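Projektbericht: Ordnung im Verbandmaterial
Gruppe: Yen-ting Choi, Arturo Mancuso, Fiorella Ferraro

In unserem Projekt geht es um sterile Kompressen und um die Frage, wie man sie übersichtlich lagert. Als Arbeitsfläche benutzten wir den Metalltisch, mit Karton belegt.

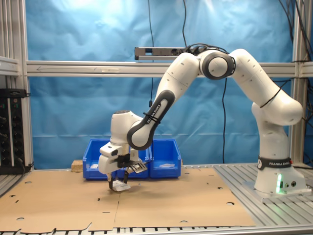 Tonbridge, 25. März 2025

Am Anfang waren alle Größen gemischt. Wir haben zuerst nach Größe sortiert und danach nach dem Verfallsdatum. Das Datum ist klein gedruckt und man muss die Packung oft drehen, bis man es findet. Zerknitterte Beutel haben wir nicht gleich weggeworfen – zuerst wurde geprüft, ob die Siegelnaht noch geschlossen ist. 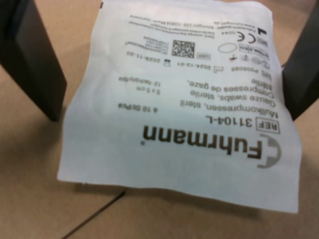
Mullkompressen, steril, 5 x 5 cm, 12-fach

Für die Ablage wählten wir offene Behälter aus Kunststoff. Ein blauer Behälter ist für die kleinen Kompressen bestimmt. Was zuerst verfällt, soll vorne stehen. Die Beutel sind weich und rutschen leicht um, deshalb probieren wir im nächsten Schritt eine Trennwand aus Karton. 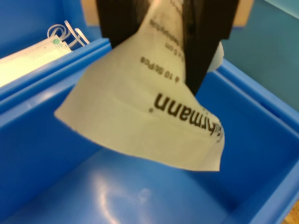
Debora Monti wandte ein, dass eine Trennwand beim Auswischen störe und man sie wenigstens herausnehmen können müsse. Wir werden sie also nur einstecken und nicht kleben.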